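Long purple eggplant – peel it or not?
Cooking > Vegetables

krangel
Posted 4:17 pm
I picked up one of the long skinny eggplants at Fontes instead of the fat kind I usually buy. It goes from dark violet to nearly white up by the stem, and it's longer than my plate.

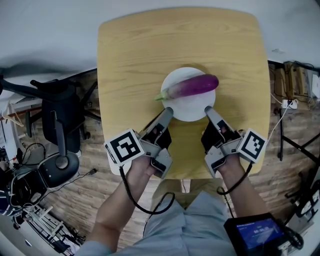 Reply #1
graltwood_174
Don't peel it. The skin on the long ones is thin. Cut it in coins, toss with oil and salt, 425 for 18 minutes. Flip once.

Reply #2
Everaldo B.
I would peel it. My kids leave the skin on the side of the plate every time, thin or not. I do stripes with a peeler – half on, half off – and they eat that.

Reply #3
krangel
Do you salt it first? My mother always did, for an hour.

Reply #4
graltwood_174
No. Waste of time with this kind.

Reply #5
silvana_t
Disagree on the salt. If you're roasting, fine, skip it. If you're frying, salt it or it drinks up all the oil. I give it 17 minutes in a colander and pat it dry.

Reply #6
krangel
Roasting then, skin on. Does the pale end cook the same as the dark end?

Reply #7
silvana_t
Same. Just cut off the green cap and use the rest.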